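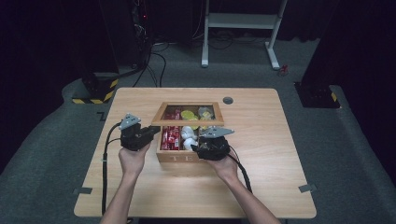

Opening slide: tea box on the table, a gripper in each hand.

Okay, hi everybody, can you hear me in the back? Great. I'm Liv Bakke, I book the small room at Flidetville, and I've got twenty minutes on how a song gets around when there's no money behind it.

(Wait for the door to close. It squeaks.)

So let me start with a band. Plarkik, four people, they sing in two languages and they used to rehearse above a bakery. Last March they put out a single called "Granström" and it got 900 plays in its first week. 900! They were thrilled, I was thrilled, and then their old manager told them it was a flop. I still get a bit mad when I tell this part, so bear with me.

NEXT SLIDE — the play chart

Look at the flat bit. Five weeks of basically nothing. Then week 6, up it goes, and by the end of that week they're at 3000. Ask the room: what do you think happened? (Let them guess. Somebody always says TikTok.)

It was a choir! Soon-im Yoo runs a community choir two towns over, and she'd heard the song on a late-night radio show and arranged it for her altos. They sang it at a spring concert, people went home and looked it up, and they kept looking it up. I called her to ask how she picked it and she said she liked the second verse. She didn't care much for the chorus, sorry guys.

Play the clip here, 40 seconds, STOP before the key change.

Now, the radio show. Leif Halvorsen had it on at half past one in the morning. He plays what people send him, as long as they write him a real email with his name spelled right. Houda Abdel Rahman, who sings lead, wrote that email herself. I asked if I could read it out and she said yes (it's in the blue folder, read the first paragraph only, the rest is about her bike).

NEXT SLIDE — who got paid

This one's less fun. The radio play paid a little, the choir paid for the sheet music, and the streams paid for lunch. If you write songs, please register them before they come out. Plarkik did it late and spent the whole summer sorting out forms with their label, Trosent.

If there's time: the story about Sølve Engström and the borrowed drum kit. Skip if we're past 4:15.

Questions. Repeat each one into the mic, and remind people that the sign-up sheet for the June open stage is by the coats.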